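Learning to Let Go: A Student Robotics Club Takes On the Snack Table

By Ute Kasten

When the Komik student robotics club opened its registration list in June, the faculty expected the usual interest in wheeled machines and line-following races. The students asked for something else. They wanted to teach a robot to tidy up after people, and they wanted to begin with the least orderly object any of them could name, a shared plate of snacks.

The project, entered in the national Trakik student competition under the title Kashyap, is now in its second term. Its six members meet in the evenings under the supervision of Helmut Schmieder, a lecturer in mechanical engineering. Their task is to collect demonstrations of ordinary picking and sorting, performed by hand with a two-finger gripper, from which a robot arm will later learn the same motions.

"Rigid boxes were solved before these students were born," Schmieder said. "A half-empty foil bag changes shape the moment it is touched. I advised them to choose blocks. They declined, and I am glad of it."

The club has recorded 276 demonstrations to date. Each is reviewed by two members before it is accepted, and those in which the operator hesitates too long are set aside. Kamran Khokhar, who leads the review, keeps a written log of every rejection. The most frequent entry is "two wrappers at once."

Recording takes place on kitchen and living room tables as well as in the workshop. Competition rules require variety in surroundings, and the members have found that patterned backgrounds and crowded plates make for the more demanding material.
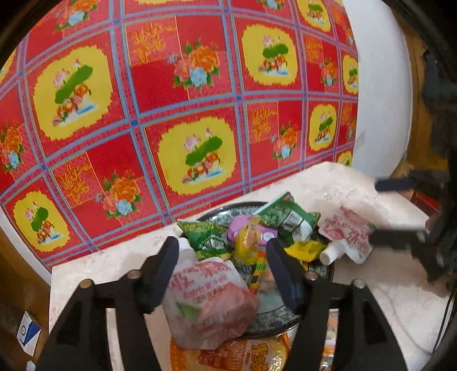 The gripper's padded fingers reaching into a plate of snack wrappers and food packets.

Magdy Metwally, a second-year student, redesigned the collection schedule over the summer so that every member would serve as operator. Hands differ, he explained, and a robot trained on one person's habits will inherit them — including the bad ones.

The team will present its work to the Trakik jury on September 4, 2026. Entries are judged on the quality of the recorded material, the written documentation and a live trial with 29 objects that the teams have not seen beforehand. Schmieder has asked for the documentation first.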